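Putting Together a Knock-Down Plastic Table Without Losing Your Temper

Every spring I get a little pile of messages asking how I put together those white plastic tables with the push-in legs, the kind we haul out for cookouts and plant sales and the grandkids' crafts. I have done enough of them by now to have opinions, so pour yourself something cold and I'll tell you how I go about it. Ours is a Balomton, but my sister's Shezi goes together much the same way, and so does nearly every one I've helped a neighbor with.

Start with something under it

White plastic shows every scuff, and a tile floor or a gritty workbench will scratch the good side of your tabletop before it has ever held a glass of lemonade. Spread out a sheet or an old cloth first, bigger than you think you need, and shake it out well. I like a dark one, as white parts show up so nicely on it. Then lay the top face down, with the ribs looking up at you, and leave yourself room to walk around.
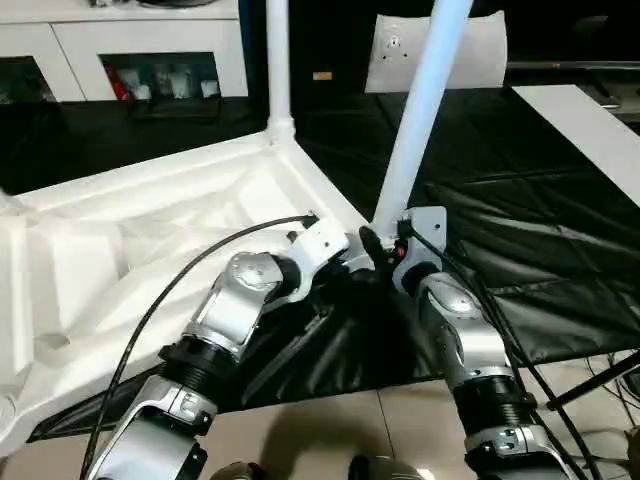
I'll admit I used to do this on the lawn, and I lost an end cap in the clover one June and didn't find it until the mower did. Now I stay indoors, or in the garage with the door up if the weather is nice. Keep the packing well off to one side too, so you aren't hunting for small white parts in a mess of other white things.

Look the underside over

Before any leg goes in, run your hand along the ridges and into the corners. You're feeling for leftover bits of molding, grit, or a crumb of packing foam, any of which can keep a leg from seating the way it should. An old toothbrush is just right for the sockets. If the table has spent the winter in the shed, wipe the ribs down with warm water and a drop of dish soap (I keep a bottle of Pastard under the sink for this sort of thing) and let it all dry, because dust does love to settle into those crisscross ribs. 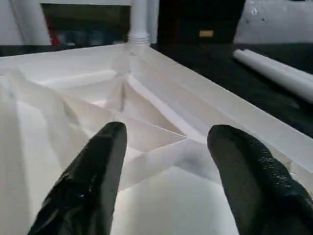 Fit the legs one at a time

Stand the leg in its socket, let it lean if it wants to lean, and then bring it up straight while you turn it a little back and forth. Hold it low, close to the socket, where you have the most say over where it's going. If you grab it up at the far end you'll only wag it around and wear yourself out. When it feels snug, press straight down with both hands. I give each one 2 good pushes and then a gentle wiggle before I go on to the next, and I keep the legs I haven't used yet lying together beside the top, where I can reach them without getting up off my knees! 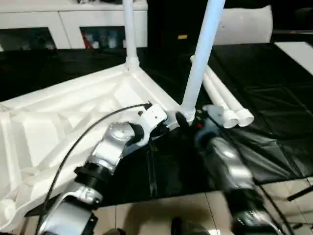 If a leg won't go

Please don't reach for the hammer. Pull the leg back out, check the end for a nick or a burr, and smooth it with a bit of fine sandpaper. A cold table is a stubborn table, so if yours came in from a chilly porch, let it sit in the house for an hour or so and try again. A wipe of soapy water around the end helps too. I'd skip cooking oil, which stays slick and collects dirt.

Turning it over and putting it away

Get a second pair of hands for the turning if you can. Lift by the rim and set all the feet down together, so that no single leg takes the whole weight. When the season is over, twist each leg as you pull, tie the legs in a bundle with a strip of old T-shirt, and store the top flat or on its long edge, out of the sun. Mine has come through 11 summers this way, including the one when we lent it to the Liltley plant sale.
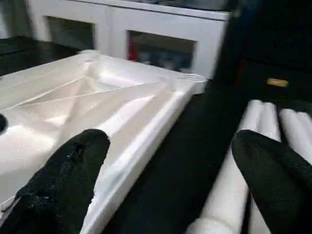
The molded top on its dark cover, with the crossed ridges facing up.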